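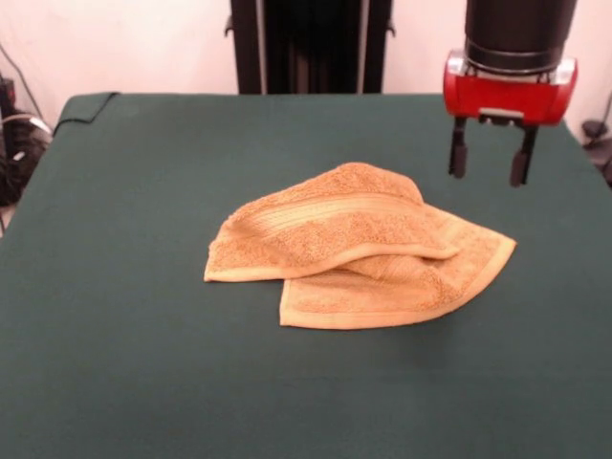

Ibrahim Ajayi reckons the band is the whole trouble and that we should stop blaming the fold. He wrote as much under my last entry: the terry gives when you pull it, the woven stripe doesn't, so whoever folds by the stripe gets a straight stripe and a crooked towel, and whoever folds by the hem gets it the other way round. He would fold by the hem and let the stripe go where it likes.

January 30, 2019

Washcloths and small hand towels for Osagie, orange lot. Carried on at the table with the green cloth on it. The cloth stays. Tried the bare top again first thing and the towels skate about as soon as you smooth them, and you end up holding one corner down with your wrist. On the green they stay where they are put. It does pick up lint, orange on green, very easy to see. Brush it at the change of batch.

On Ibrahim's point. Took a pile from the first wash and folded half by the hem and half by the stripe. He is partly right. By the hem the outside edges meet and the stack stands up straight. The stripe wanders a bit, and on the front towel of a stack you notice it, on the others you don't. By the stripe, the front looks very good and the stack leans. Osagie put them on an open shelf with the folded side out, so it's the folded side we should care about, and the stripe doesn't show there at all if the last fold is turned the right way. Went with the hem. Stripe inside, last fold towards you.

Obinna would still like the stripe on show for the gift sets. Those are a separate job and can have their own fold. Not deciding it today.

How a towel looks when it's dropped on the table matters more than I had thought. If it lands in a heap with the upper layer humped over the lower one, like the orange one at the top of this entry, the quick thing is to grab the nearest corner and shake. That is the slow way. The corner you can see is often not next to the one you want, and you open it on the diagonal and have to turn it round. Better to look for the hem. It is a shade paler than the rest and ribbed, it shows up well against the pile, and if you run your fingers along it you get to a proper corner. Pick up there, run along to the next corner, lift, lay down away from you. Titilayo does this without looking. I was still getting it wrong at the end of the morning, mostly picking up both layers together.

Steps as we did them in the afternoon:
Find the hem and follow it to a corner.
Second corner on the same short edge, lift, lay flat, label side down.
Smooth from the middle outwards with the flat of the hand. Don't drag, the loops pull.
Long sides together, hem on hem.
In half, then in half again, last fold towards you.
Onto the stack, press once.

Pressing more than once makes no difference. Leandro tried leaving a board on a stack over lunch. It came back up as soon as he took it off.

Washing. First wash at the setting on the Joltberg sheet, no softener. Came out clean and a bit harsh. The stripe has drawn in on some of them so that the sides nip in at that point and the end beyond it flares. Not on all. I put the worst to one side and pulled the stripe out by hand while they were damp, one hand either side, firm and even. It held on most of them after drying. Doing it dry did nothing. So if we are going to do it at all it has to be between the washer and the dryer, and that is a job for somebody, which isn't in the price.

Second wash, cooler, with 2 rinses instead of one. Less nipping in, softer to the hand, longer in the machine. Colour the same as far as I can see under the window. There was some orange in the rinse water both times, less the second time. Keep this lot away from the white Alau napkins until we know when it stops. Ezequiel has put a strip of white cotton in with the next load and will pin it in here when it's dry.

Drying. Medium, taken out promptly. A load left sitting in the drum while I was on the phone had creases set across the stripe that did not smooth out on the table. Had to damp those and put them round again. Either someone is there when it finishes or we don't start it.

Bundles. Osagie's note says bundles of 8, paper band, no plastic. Folded by the hem, 8 sit well and the band goes round without squashing the ends. The bands from the old job are too short, they pop open at the glue. Ordered the longer ones from Bisemon, same paper.

The trial lot is 100 towels and we have been through all of it now. The full order is 2,625, which does not divide by eight. There will be one left over. Titilayo has written to ask whether they want it loose or would like to keep it as the reference towel. I would sooner we kept it here.

Rejects: pulled loops mostly, near the corners, where they'd caught on something. The cause could be the trolley, the front rail has a rough weld. Leandro has taped it for now. A few where the hem stitching misses the edge at the corner and leaves it open. Those arrived like that and go back to Joltberg with a slip in each. One with a grey mark across the pile that I could not shift.

Obinna asks whether the same fold will do for the bath size. Don't know. The bath towels have a stripe at both ends and there's more weight to lift, and the table may not be deep enough. We had one of the November samples left in the cupboard and it hung over the front when laid flat. Might need to fold the first one in the air, holding the short edge, and then put it down. Try it before saying yes.

To do
Cotton strip, Ezequiel, pin here
File down the trolley weld
Ask Osagie about softener, yes or no
Longer bands, chase Bisemon
Lint brush for the green cloth, the old one is bald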